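15 November 2023

Bench room, second session on the coasters and the table. Notes a bit rushed, want to get these down before I forget the order of things.

Started late. Custódio Serrano had the good lamp for the Mirzaei trays so I did the first bit by the window, light went off quicker than I'd hoped. Moved over under the warm lamp after that. Colour under it is useless for judging finish, everything goes orange. Don't grade anything under that lamp!! Look at it again in daylight.

Pine table first. Wiped down with barely damp cloth, then dry, along the planks. Knots are the nuisance as ever. Two of them near the long edge feel proud of the surface if you run a fingernail over – left them alone for now, don't want a dip round each one like we got on the Britberg shelf. If they're still proud after the heating's been on a while, scraper, not sandpaper.

Oil. Still on the Clallberg tin from May. Skin on top, lifted it off in one piece and it was fine underneath. Thin coat on the test strip only, the offcut, not the table. Smells stronger than I remember. Window open.

Coasters then. Cork, round, the plain ones. Idel want to know if they'll mark a soft top when something heavy sits on them, and whether the oil creeps up into the cork. So the plan is:

Weight test – 900 g tin on one coaster, on the oiled offcut, left overnight.
Same again on the bare offcut.
Ring test with a mug of tea, 14 minutes, lift, look, wipe, look again.

Did the mug one only. Faint ring on the bare wood where the mug had no coaster, gone after wiping and drying. With coaster, nothing I could feel or see. But one go isn't a result, do it again with hotter tea and the other mug, the one with the rough foot.

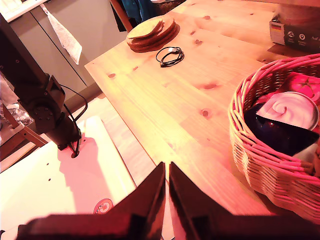
Do the coasters need sealing before they go on oiled pine?

Leave them unsealed until the overnight weights are read, as a sealed face tends to stick to oil that hasn't gone off properly and you'd not know which of the two had caused the mark.

Stacking. Custódio thinks they should be kept stacked with something flat on top so they don't curl. I'm not convinced, cork's springy enough, but no harm in it. If you do take one off the pile put it back the same way up, I've pencilled a small dot on the undersides and it rubs off if they get turned over and slid about. Tidy stack please, not a leaning one.

Wicker basket. Same worry as the coasters really, thick weave on a soft top. Dragging it is what does the damage, so lift it, dont drag it. Thinking of felt pads underneath but the weave is too uneven to glue onto, they'd be off in a week. A strip of felt stitched round the base might do it. Try on the old basket first. Dusted it with the soft brush, worked inwards from the rim, comes up ok. No water on it.

Cables. Please coil them and keep the metal ends off the bare pine. Plug tips scratch worse than anything we've tested so far, there's a fine line on the bench top that I'm fairly sure came from one. Over-under coil, loose, no tight bends by the connector.

Boxes the same, put them down flat. Cardboard is fine on bare wood but don't leave any sitting on fresh oil – it lifts fluff and then you're picking bits out with tweezers. Learnt that on the Britberg shelf too. Bad week, that.

To do:
Read overnight weights, 2 of them, before the tea round
Check test strip for tackyness, thumb at the corner
Felt strip, ask Custódio if there's any left over from the trays
Order cloths, lint free, down to the last 5
Daylight photos of the knots with a ruler next to them
Write back to Idel, short version, say the mug result is provisional

Rags are laid out flat outside on the rail, NOT in the bin. Lid back on the oil. Window still open, shut it if you're last out.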